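Netik Project Report
Student Fasting and Classroom Concentration
Zirstead College, Department of Health Studies

1. Background

Many students at Zirstead skip breakfast, and a growing number follow a set eating schedule in which no food is taken before midday. The Netik project was set up in March to examine whether this habit affects attention during morning classes. It was carried out by a group of six students as part of the second-year research course. The project did not examine weight loss and offers no medical advice.

2. Method

Participants were recruited through the student dining hall and completed a short written survey on sleep, meals and caffeine use. Those who met the health requirements were then asked to follow each of two meal plans for 10 school days. Under the first plan, breakfast was eaten before 8 a.m. Under the second, only water, plain tea or black coffee was allowed until noon. Attention was measured at 11 a.m. with the Gakar number task, a paper exercise in which repeated digits must be crossed out within a fixed time. Participants also rated their own hunger and mood.

Students with diabetes, a history of eating disorders or any condition requiring regular meals were not admitted to the study.

3. Results

Scores on the number task were nearly the same under both plans. Hunger ratings were higher without breakfast, as expected, but fell during the second week. Self-rated mood was lower on the first two mornings of the fasting plan and then returned to its earlier level. Students who reported less than 6 hours of sleep scored lower under either plan.

4. Presentation of Findings

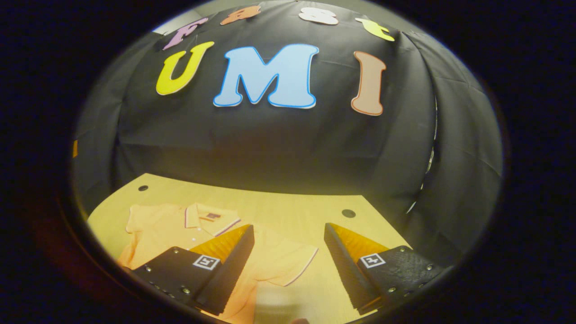
The findings were presented to other students at the Yadav Hall open evening, together with a summary sheet and a copy of the survey. Most questions from visitors concerned coffee and exercise. The word FAST, in large cut-out letters on black cloth, was read by several visitors as a reference to speed, and the group recommends that future material use the full term "fasting" in its headings.

5. Limits of the Study

The sample was small and drawn from a single college. Participants knew which plan they were following, and meals were self-reported. A later study should record sleep daily and include afternoon classes.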